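**Ticket 465 - label printer drops off network, Binuvwood site**
Opened: October 21, 2020
Raised by: Sylvie Fortin
Priority: medium (was low, see below)

**Problem as reported**
Label printer in goods-out stops printing mid batch. Queue shows "waiting", then everyone's jobs pile up behind it. Power cycle brings it back, goes again within the hour. Lemieux orders worst hit as they need 2 labels per box.

**Log**

09:10 - Rang Sylvie. Happening since the office move. Same printer, same labels, different wall socket. Asked her not to power cycle next time, leave it dead so I can look.

09:50 - Dead again. Can't ping it. Front panel says ready, so the printer thinks it's fine. Switch port light is on.

10:05 - Swapped patch lead. Back up straight away but that proves nothing, unplugging would do the same.

10:40 - Gone again. Not the lead then.

10:55 - Checked the address. Printer is set to a fixed one and it's inside the range the router hands out. Somebody's phone or scanner could be grabbing it. Looked at the lease list, and yes, a handheld scanner has teh same address. Explains why it comes and goes.

11:15 - Moved printer to a fixed address outside the range. Printed test page, fine. Had to change the port on the print server too, forgot at first and spent ten minutes wondering why nothing came out.

11:20 - Cleared 30 stuck jobs. Sylvie says reprint the Lemieux ones only, rest were done by hand. Told packing bench to watch for doubles.

12:30 - Still up. Sleep timer was set to 6 minutes, turned it off while I was in there. Might not matter.

13:45 - Sylvie on the phone, one PC still can't print. Fimgate login on the end desk. That machine was set up straight to the printer, not through the server, so it's looking for the old address. Deleted and re-added. Working.

14:10 - Bumped to medium. Zalau office has the same model and the same person set it up, so likely same fault waiting there. Haven't checked, no remote access to their router. Emailed asking for the lease list and a photo of the printer's settings page.

15:30 - No drops since the change. Leaving open overnight.

**To do**
- [x] New address on printer
- [x] Print server port
- [x] End desk PC
- [ ] Update the address sheet (old one still taped inside the cabinet door, please bin it)
- [ ] Zalau, waiting on reply
- [ ] Ask who has the router password writen down, I had to guess it

**If it drops again**
Don't switch it off. Ping the new address from the print server first, then look at the lease list for a clash. If ping works and the queue is still stuck, restart the spooler and try one label before letting the whole batch go. Spare network card is in the grey drawer in goods-out, only one left so ring me before fitting it. Will close this once it's had a full day's orders through it and Sylvie's happy.

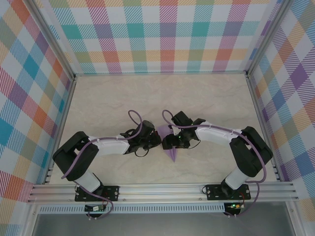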